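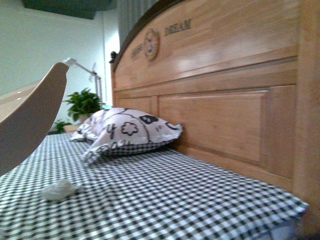
Fan club presale code says "member not eligible" at checkout. How do I fix this before the second window?

Asked in Tickets and Fan Clubs

I have a paid membership in the Tirkov fan club. I signed up in the spring, paid the full year, and the digital card shows up fine in the club app with my name and number on it. Two weeks ago I registered for the presale for the Andstead show and got the confirmation email.

The first presale window was yesterday at 10 a.m. I was in the waiting room early and came out with queue position 1,781. When I got in there were still seats. I picked 2 in section 162, typed in my membership number, and got this:

"Member not eligible for this event. Please check your details."

I tried again with the number copied straight out of the app and got the same thing. Then my timer ran out and the seats went back. By the time I got through a second time only the obstructed view seats were left, and those gave me the same message anyway.

Things I have already checked:

The membership is active. It says so in the app and I have the receipt.
The presale registration email has the right show on it.
I was logged in to Mitalcombe, the ticket site, the whole time.
I tried it on my laptop and on my phone.

The fan club says it's a Mitalcombe problem. Mitalcombe sent me an auto reply saying to contact the fan club. There's a second presale window coming for members who didn't get tickets in the first one, and I'd like this sorted out before then. Has anyone had this message and gotten past it?

One thing that may or may not matter. My fan club account is under Rania Benkirane, and my ticket account is older and was set up as R. Benkirane with an old school email I don't use much anymore.

Rania Benkirane

3 answers

Answer 1 (marked as accepted)

The last paragraph of your question is almost certainly the problem.

There are three separate records in a presale like this one, and they all have to agree:

1. Your fan club account (name, email, membership number).
2. Your presale registration for that specific show.
3. Your ticket site account.

The fan club sends the ticket site a list of eligible members when registration closes. Each line on the list has a membership number and an email. When you enter your number at checkout, the ticket site looks for it on the list and then compares the email on that line to the email on the account you're logged in with. If they don't match you get "member not eligible," even though your membership is fine. It's a badly worded message. If you type a number that isn't on the list at all, you get a different message, "code not recognized."

So your number is on the list. That's good news, and it means you don't have to redo the registration.

What I would do, in this order:

Log in to the fan club site in a browser, not the app. Go to My Page, then Profile, and write down the email exactly as it's shown. Mine had a capital letter in it that I'd forgotten about.

Log in to Mitalcombe and look at Account, then Sign-in and Contact. There are two email fields there. One is the sign-in email and the other is the contact email. The one that gets compared is the sign-in email. Changing only the contact email does nothing. I lost tickets on the last tour by doing exactly that.
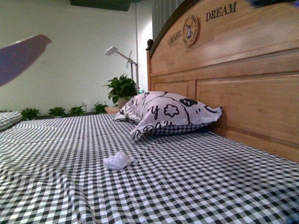
Black-and-white checked sheet and wooden headboard.

Change the sign-in email on the ticket site so it matches the fan club one. Do it in that direction. If you change the fan club email instead, the list has already been sent and it still has your old address on it, so you'd have to wait for them to send an updated one, and they don't always do that between windows.

You'll get a confirmation link. Click it from the same browser you're logged in on. Then log out everywhere and log back in with the new address.

Change the name to your full name as well. I don't think the name is checked during the presale, but this tour has ID check at pickup for floor and lower bowl, and "R." on the order with "Rania" on your ID is a conversation you don't want to have at the door.

If Mitalcombe says the email is already in use, you have a second account under it. Lots of people do, usually from buying a ticket as a guest at some point. In that case don't change anything. Do a password reset on that email, log in to that account, and use it for the presale. Add your card and billing address to it beforehand so you're not typing all that with the timer running.

Allow at least a day. An email change can take overnight to show up on the checkout side. Don't do it the morning of the sale.

Comments on this answer

Asker: Thank you. I looked, and the sign-in email is the old school one. The contact email was my current one, so I'd assumed it was all fine. Changing it now.

Asker again: It said already in use. Did the password reset and there's an account in there with one order on it, a Badawi show I went to with my cousin. I had completely forgotten I bought those. Will use that one.

Reply: Good, that'll work. Check that the old phone number isn't still on it. They text a code at checkout.

Asker: It was. Fixed.

Answer 2

Same thing happened to me for Badawi last year and I never found out why. I called and was on hold for an hour and they told me to clear my cookies. I cleared my cookies and it didn't work. Ended up buying in the general sale, and the seats were okay, upper level but on the side where you can see the screens.

I would just wait for general sale if I were you. They usually release more seats a day or two before the show too when the stage is set up. Keep refreshing. Good luck!!

Comments on this answer

Reply: The late release does happen, but I wouldn't plan on it if you need a hotel. Andstead rooms go fast on show nights.

Reply: Agree on the cookies. That's what they tell everybody.

Answer 3

Answer 1 is right about the emails. I'm adding some things about the second window specifically. I've used it on two tours and it works a little differently from the first.

The second window isn't open to every member. It's for members who registered and didn't complete a purchase in the first one. If you bought even one ticket in the first window you're out. You didn't, so you should be fine, but look for a second email. It comes from the fan club and the subject line has the word "additional" in it. Mine went to the promotions folder both times. 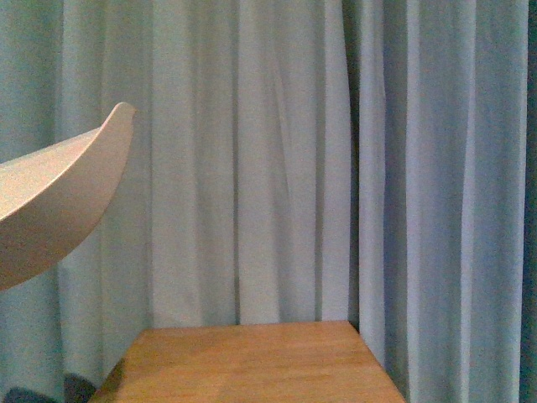

You don't have to register again. Some people did on the last tour and ended up with two entries, and the system kept the newer one, which was marked as late. Leave it alone unless the email tells you to do something.

Your queue position is drawn fresh. What you got in the first window doesn't carry over, good or bad. Being in the waiting room an hour early doesn't help either. Everyone who is in the room when the sale opens gets shuffled, and people who come in after that go to the back. Five or ten minutes before is plenty.

Use one device and one tab. If the same account is in the queue twice, it can drop both. I know people say they use a phone and a laptop and a tablet. With a fan club sale it's tied to the account, so all you're doing is competing with yourself.

The ticket limit is per membership, not per account. For this tour it's 2 in the first window and also 2 in the second. If your friend is a member she can buy her own, but you won't be able to link the orders and sit together unless you get lucky.

Have your number written down on paper. The fan club app logs people out when it's busy, and it's always busy on presale mornings. The number has letters at the front and they count. Leave out the spaces. If you paste it from the app, it sometimes brings a blank space along at the end, and that gives you "code not recognized." Typing it is safer.

For seats, the second window usually has whatever was dropped from carts plus a few rows they held. On the last tour I saw lower bowl come back 7 minutes in, when the first timers ran out. If all you see at first is rear view, it can be worth waiting on the map for a bit instead of grabbing the first thing. Filter by quantity first. If you search for two and get nothing, try single seats one row apart before you give up.

If you get "not eligible" again after fixing the email, take a screenshot that shows the message, the event name and the clock. Send it to the fan club through the form on their site under Presale Errors, not General. General takes days. Put your membership number in the first line. They can't hold seats for you, but they can push your record over to Mitalcombe by hand, and for me that took forty minutes. The sale was still open when it went through.

Comments on this answer

Reply: Can confirm Presale Errors is the one to use. The form only shows up when you're logged in.

Reply: Does anyone know if the VIP upgrade can be added afterward or does it have to be in the same order?

Reply: Same order. It's a separate ticket type on the map, not an add-on.

Asker: Got the "additional" email this afternoon, in promotions like you said. It says the window opens at 3 p.m. Number is on a sticky note.
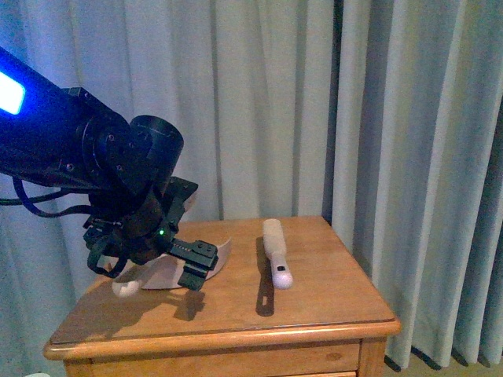 This page was last edited in June at 6:42 p.m.

Update from the asker

Adding this for anyone who finds the page later. I used the other account, the one with the Badawi order on it, and the membership number went through on the first try. I didn't have to contact anyone. I got two together in the upper level, row C, not as good as what I had in my cart the first time but fine. Whoever said to check the phone number, thank you, the text code came at the payment step and I'd have been stuck there.

I still haven't heard back from Mitalcombe about my original message.

Related questions

Can I transfer a fan club presale ticket to someone who isn't a member?
Tirkov membership renewal: does the number stay the same?
Andstead arena bag size and light stick rules
Refund for a membership bought twice by mistake
How long does a Mitalcombe email change take?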